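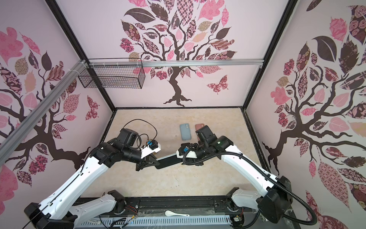 Library news for summer

The Mutiso branch goes over to summer hours on 1st June. We will open an hour earlier, at nine, and close at five, except on late nights, when the reading room stays open until eight. The book drop by the side door can be used at any time.

Members borrowed 1,853 items this spring, and 467 of those were large print. Rajkumari Bansal has moved the large print shelves closer to the front desk, next to the magazines, so please ask if you can't find your usual section.

The summer reading club is for ages six to twelve. Sign-up sheets are at the desk. Readers get a card and a stamp for each book finished, and audiobooks count.

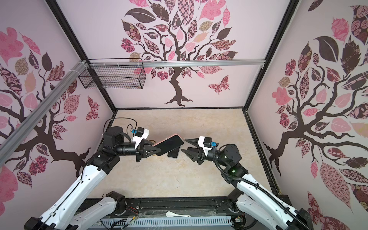 Two phones at the center, one held in a gripper above the other on the floor.

The local history group is still collecting memories of the old Tostunach ferry. Gitau Barasa has 106 tickets and timetables sorted so far and would like to see more, especially from the last years of the night crossing. He can copy papers while you wait - you don't need to leave them with us. 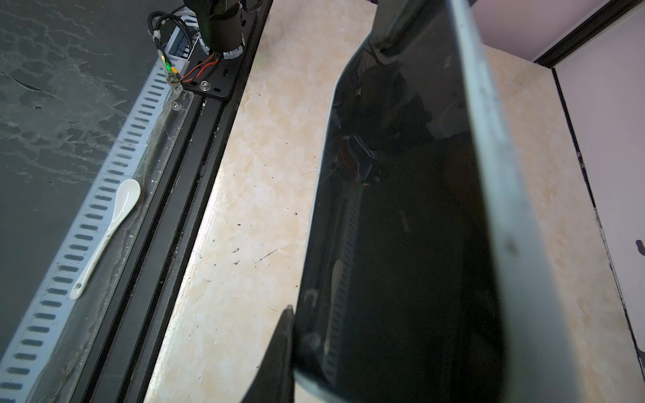 Close-up with a white spoon reflected near the bottom.

Overdue fines on children's books have been dropped. Lost books are still charged at cost.

Hiyori Katayama's bookbinding class is full. A second one will run in September, and names for the waiting list can be left at the desk or by phone.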